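Forums > Manipulation > Learning from demonstration > Evaluation methods

Home New posts Members Search Log in

Filed under: pick and place, language conditioning, evaluation protocol

Thread: Swapping the target by instruction only, layout held fixed

ubautista_lab
We have been evaluating an instruction-conditioned pick-and-place policy at Granstead and I am after opinions on the protocol before we write it up. The policy takes a wrist image, one fixed view and a line of text. Training data is teleoperated, kitchen-type objects on a white table, always with more than one plate out.

The usual evaluation shuffles the objects between trials and draws a fresh instruction each time. Under that protocol the policy completes 14 of 15 trials. We then ran a second protocol in which the layout is put back to the same state each time and only the text changes. The source object and the destination plate are both named. Under that one it completes 9 of 15.

Of the failures in the second protocol, most are the right object put on the wrong plate. The grasp itself is rarely the problem. My reading is that the shuffled protocol lets the policy guess the destination from the layout, and the fixed layout takes that away. Comments welcome.

Uriel Bautista

kestrel_mk2
What is the trial order in the second protocol? If you run all the "green plate" instructions and then all the "red plate" ones, any drift in the calibration lands on one condition.

ubautista_lab
Order is drawn in advance from a seeded list. The operator reads the next line, types it in and starts the trial. No blocking by plate.

pjm_servo
I would want to see how far apart the plates are before I accept the reading. If the rims are nearly touching then a placement error of a few centimetres counts as "wrong plate" when it is really poor placement accuracy. Those are different faults with different fixes. Your score can't tell them apart.

ubautista_lab
They are close, and that was deliberate, but I take the point. We score by which plate the object comes to rest on. An object across both rims is scored as a failure of its own type and kept out of the wrong-plate count.

pjm_servo
That does not answer it. An object released over the near edge of the wrong plate will settle on the wrong plate. You need the release position as well as the resting position.

ubautista_lab
We log the gripper pose at release, so I can pull that out. Will post when done.

lguthrie
Could you give the actual procedure? I ran something similar on a different arm and got a much smaller drop (same direction, though). I'd like to know whether the gap is down to the policy or to how the table is set.

ubautista_lab
Fair request. Copied from our lab notes and trimmed.

Step 1: Fix the layout
Choose one layout and save a reference image from the fixed camera. All later resets are compared with it as a half-transparent overlay. An object is accepted when its outline lies on the reference outline by eye. We tried doing this from written coordinates and it was slower and no better.

Step 2: Choose objects that leave the instruction something to do
At least one object starts on the table and the others start on the plates. Occupied plates matter, as a policy that has mostly seen empty destinations tends to go for the emptier one. In the layout we used for the numbers above, the tomato is on the bare table just right of the gap between the plates. The red plate has the aubergine across its rear half and the mandarin towards the right, and the green plate behind it has the round pinkish item at its right side. The tomato is the object named most often in the instruction list, with either plate as its destination. 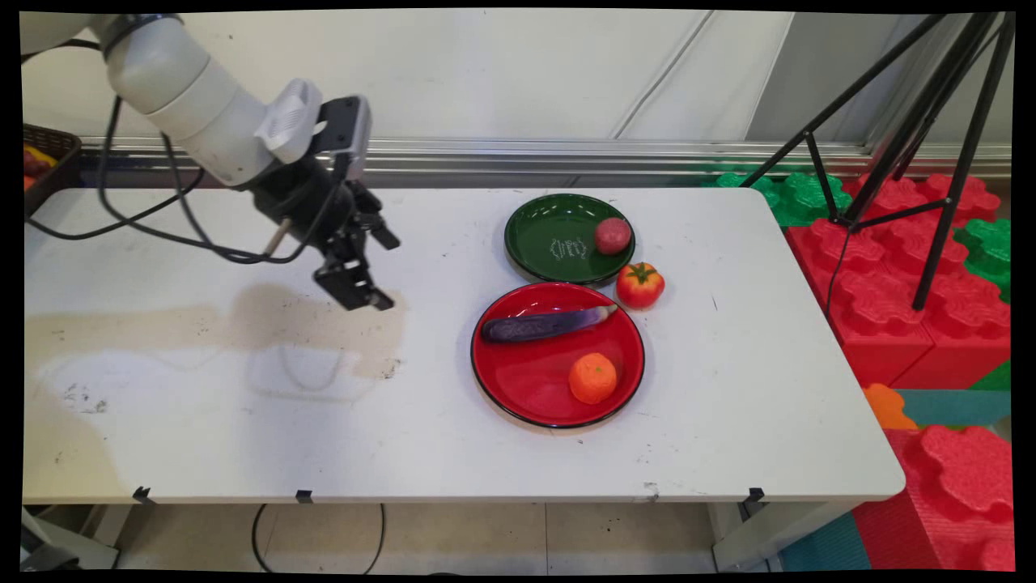 Step 3: Write the instruction list
Every instruction names one object and one plate, by colour. No positions ("the nearer plate") and no pronouns. Each object and plate pairing that makes sense gets at least one line. Moves that would put an object back on its own plate are left out.

Step 4: Run
Arm goes to the same joint configuration before each trial. Time limit is 12 seconds from first motion to release. Past that the trial is a timeout and is counted as a failure.

Step 5: Score
Resting plate, wrong object, straddling, dropped, timeout. Scored from the fixed view by someone who has not been told the instruction, then matched against the list afterwards.

lguthrie
Thanks, that helps. Two differences from mine. My plates were side by side at equal distance from the base and yours are one behind the other. And I had nothing on either plate at the start.

The front-to-back arrangement bothers me a bit. From the wrist camera the near plate will fill a lot of the view on the way in and the far one won't. If the approach always crosses the red plate to reach the green, you have a viewpoint asymmetry sitting on top of the instruction. Do your wrong-plate errors go mostly one way?

ubautista_lab
They do, towards red. I had put it down to the red plate being larger, which it is. The approach starts from the left of the table, though, so it isn't obvious that it has to cross red to get to green. Depends on which object has been picked up.

kestrel_mk2
So you have colour, size and depth all tied together in two plates. You cannot say which of them the policy is using. I would call the result "fixed layout is harder" and stop there.

ubautista_lab
Agreed that the cause is not isolated. I don't agree that it weakens the main claim. The policy is told green and goes to red in a layout where nothing else has changed. Whatever pulls it to red, the text was not enough to overrule it.

kestrel_mk2
It weakens the claim that shuffling was hiding something. With shuffling the plates also move, so some of the time the instruction and the pull agree. You would get a better score from that alone, with the same weak use of text. No guessing from layout needed.

lguthrie
I think you are both describing the same mechanism. If the pull and the instruction agree by luck in a shuffled trial, the trial passes and tells you nothing about the text. Uriel calls that guessing from the layout.

kestrel_mk2
Then the write-up should say that, and give the fraction of shuffled trials where they agree.

tessellate
Different worry. Tabletop is white, the arm's shadow covers the left half of it, and there are dark smudges on that side as well. With a fixed layout the background is the same in every trial too. I have had a policy that servoed on a scuff. We moved the mat and it missed by exactly the distance we had moved it.

Also there is a basket with more fruit-coloured stuff in it behind the far left corner of the table. Is that in the fixed view during training as well?

ubautista_lab
Basket: yes, it is in some of the training data, with varying contents. We have no trial scored as the arm going for it. Scuffs: fair. The shuffled and fixed runs were on the same table, so it should not explain the difference between them, but it could raise both. I could cover the surface with plain paper and repeat.

tessellate
Paper will change the friction under the tomato and you'll be arguing about that next. Rotate the layout by a quarter turn and leave the table alone.

pjm_servo
A quarter turn also puts the plates side by side, which deals with Lachlan's point. Do that one first. It is the cheapest test anyone has suggested here.

ubautista_lab
Yes, will do that one first.

Release positions, as promised. For the wrong-plate failures, every release is over the inner part of the wrong plate. None is near the facing rims. So poor placement accuracy is not the cause, at least in this set. I'll put the scatter plot in the supplementary file.

pjm_servo
Good, I withdraw the objection. Keep the plot in the main text though. Anyone reviewing this will ask what I asked.

lguthrie
If you do the rotated run, could you swap the plates as well, so red is at the back? It separates colour from depth. Size stays tied to colour unless you can find a matching pair.

ubautista_lab
We have no matching pair in those colours. Rotated, swapped, and rotated plus swapped is what I can do with the arm time we have in July. Same seeded list for each.

kestrel_mk2
Use a new seed per layout. With one list, an odd ordering is repeated in every condition.

ubautista_lab
One list makes the conditions comparable trial by trial. I would rather have the pairing.

kestrel_mk2
Then run two lists. Fifteen trials per condition is thin anyway. A difference of five between two runs of that size is suggestive and I would not put it in an abstract.

ubautista_lab
Two lists is possible if I drop the rotated plus swapped condition. Leaning towards that.

tessellate
Drop swapped on its own and keep the combined one, if you have to drop something. Side by side is the layout other people can reproduce.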